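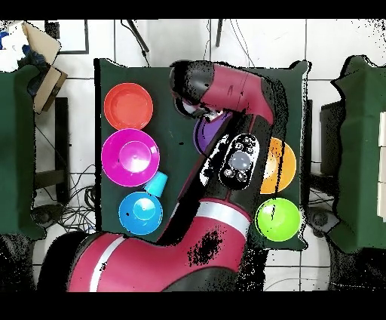 How to set out a cloth and plastic bowls for a shared table

Plastic bowls are light, cheap and hard to break, so they get used for everything from crisps to salad. Put straight on to a bare table they slide and they rattle. A cloth underneath deals with both, and a dark green one suits bright colours such as red-orange, magenta and purple very well. The steps that follow are for a small square table, but they work on a longer one too.

What you need

A small table, square or nearly so
A plain dark cloth, larger than the tabletop on every side
Six plastic bowls of different sizes
One small cup
A damp sponge and a dry tea towel

Step 1: Wash and dry the bowls

New bowls often have a slight smell from the packaging. Wash them in warm water with a little washing-up liquid, rinse, and stand them upside down for 20 minutes. Many have a raised ring underneath which holds water, so run the tea towel round it before you turn them over. The Jarlow bowls we use at home are bad for this. The Suroser ones have a flatter base and dry more quickly.

Price stickers come off with cooking oil. Leave it on for a few minutes, rub with your thumb and wash again.

Step 2: Put the cloth on

Wipe the table first. Shake the cloth out, lay it over the top and pull from opposite corners until the overhang looks even. On a table with sides of 70 cm, a drop of 9 cm all round is enough to cover the edge without catching on people's knees. A longer drop looks smarter but gets pulled.

Iron the cloth at 40 per cent of full heat if it is a cotton mix, or check the label. Small wrinkles don't matter much. Once the bowls are down they are hard to notice, and an offcut with a wavy edge does the job as well as a hemmed one. If the floor is tiled, check that the table doesn't rock – a folded bit of card under one leg will cure it.

Step 3: Place the largest bowl

Start with the biggest bowl and put it along one side, halfway down. The middle of the table is the obvious place, but then everything else has to be squeezed round it and people reach across one another.

Put a shallow bowl above it, nearer the corner. Shallow bowls are best for things picked up with the fingers. Leave a hand's width between rims.

Step 4: Add the others

Work across to the other side with the remaining bowls. Keep two similar colours apart if you can. Anything with a spoon in it should go near an edge, with the handle pointing outwards.

The small cup is for cocktail sticks, olive stones or a dip. It tips over more easily than the bowls, so keep it away from the corners.

Step 5: Fill them

Fill the bowls where they stand, to two thirds at most. Wet food first, dry food last, so the crisps stay crisp.

Clearing up

Stack the bowls by size, largest at the bottom. Lift the cloth by its four corners, carry it outside and shake out the crumbs. Beetroot and turmeric will stain pale plastic. Biswas cleaning paste takes most of it off, and so does bicarbonate of soda mixed with a little water.

Store the bowls with a sheet of kitchen paper between each one. We keep ours in a Kikel box with the cloth folded on top.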